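Chapter 7

Who Owns the Patch? Keeping Old Systems Safe in a Public Agency

What you'll get from this chapter

By the end you should be able to explain why old software stays in use long after its maker stops fixing it, read a basic asset list and spot the risky entries, and write a one-page patch plan that a busy manager might read to the end.

Before we start

My first job in security was with the county government in Larnness, and I spent most of my first month walking around with a clipboard. I'd pictured something with more screens in it. My boss wanted a list of every computer, printer, door controller and water meter gateway that plugged into the county network, and she wanted it by the end of November. I handed in a list of 2979 devices, and I was very proud of it until she asked me which ones were still getting security updates from the people who made them. I had no idea! I hadn't left a column for that.

So this chapter is really about that missing column. In the last chapter we talked about who gets to log in to what, and I know a lot of you found that more fun (students usually do, because there are attackers in it). Patching feels like housework next to that. But most of the break-ins I've helped clean up started with a hole that already had a fix available, and somebody simply hadn't put the fix on yet. Sometimes they had a good reason, too, so please don't come into this chapter ready to roll your eyes at the people who run old machines.

The permit system in Onddale

Let me give you a case we'll come back to a few times. The city of Onddale ran its building permits on a program called Griveo. It was bought from a small company named Sikora, and it did its job well for years. Then Sikora moved its customers to a hosted version and stopped sending fixes for the old one. Onddale didn't move. The city had over 200 custom forms built into the old version, and the hosted one couldn't read them.

The permit office knew this. The network team sort of knew it. The budget office had never heard of it. When I was asked to take a look, the server was sitting on the same part of the network as the payroll machines, and it had 3 administrator accounts with passwords that hadn't been changed since the day it was set up.

You might think the answer is easy: turn it off. Try saying that to a roofing contractor who's waiting on a permit with rain coming. The old system was doing real work for real people, and any plan that ignored them was going to get ignored right back. What we did first was move the server onto its own piece of the network, cut the administrator accounts down to one, and start writing down who was using which forms. None of that fixed the software. It did buy the city some room to think, and it cost almost nothing apart from a few long evenings.

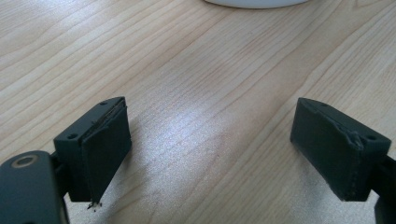 Three words you'll need

Asset. Anything on your network that you'd miss if it stopped working, plus anything on your network that you wouldn't miss at all. The second group is where I'd look first.

End of support. The point when a maker stops sending fixes. The software keeps running just fine afterward, and that's exactly what makes it so easy to forget.

Compensating control. Something you do around a weak system when you can't fix the system itself. Moving the Onddale server to its own network segment was one. Extra logging is another. I'll warn you now that these tend to become permanent, so give each one an end date and an owner.

Try it before you read on

Pick a place you know well – a school, a library, a relative's shop, your own home if you like – and write down everything there that connects to a network. Next to each item, write who makes it and whether it still gets updates. Where you can't find out, write "don't know" and leave it. Please don't guess, and don't go scanning a network that isn't yours without permission.

Keep your list handy. We'll sort it by risk in section 7.2, right after we look at how updates get tested before they go out.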